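Umdale home care aides will get that raise after all

By Kane Mahuika
Wednesday, 7:40 a.m.
14 comments | 52 shares

Good news for a bunch of folks I hear from all the time! Home care aides in Umdale are getting a raise of $2 an hour, starting in May, and this time the night shift is in on it too.

If you've been following along, you know the first version of this deal only covered day staff at Kirui, the agency that runs most of the home visits on our side of the river. Overnight aides got zip. I wrote a grumpy little column about it and my inbox filled right up (thank you, and yes, I read them all).

So the aides went back to the table, and after 8 weeks of talks they've got a deal that covers everyone who works at least two shifts a week. There's also a one-time payment of $2000 for anybody who's been there five years or more. One aide I talked to said she's putting hers straight into new brakes and a set of tires, because she drives out to Bultuvbridge and back every day and that road is a mess.

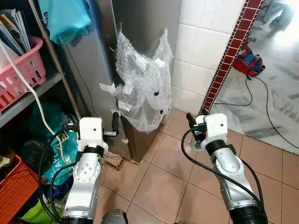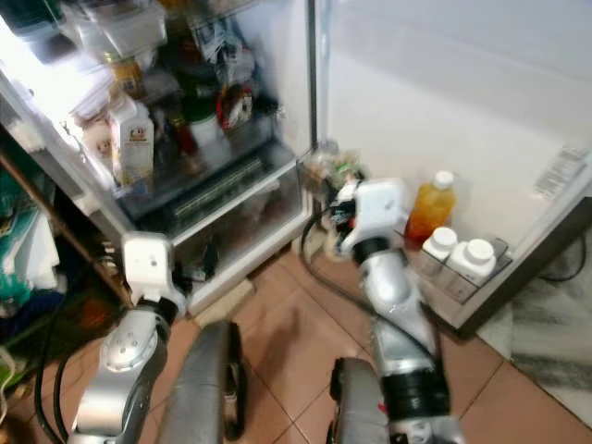
Two silver robot arms, with an open refrigerator in the second shot.

Now, a few loose ends. Mileage didn't change, and that was a big one for the folks doing the rural routes. I asked Kirui about it and was told it'll come up again in the fall. We'll see. I also couldn't get a straight answer on whether on-call hours count toward the two shifts, so if you work on call, ask your supervisor and get it in writing.

The staff at Zelten, the smaller agency over by the bus depot, aren't part of this. They bargain separately and their contract has a while to run, but a couple of them told me they'll be pointing at these numbers when their turn comes. I sure would!

The raise should show up on the first full paycheck of the month. If yours looks off, drop me a line and I'll ask around.

Share this story | 14 comments
Contact the newsroom | Copyright Umdale Community News | Back to top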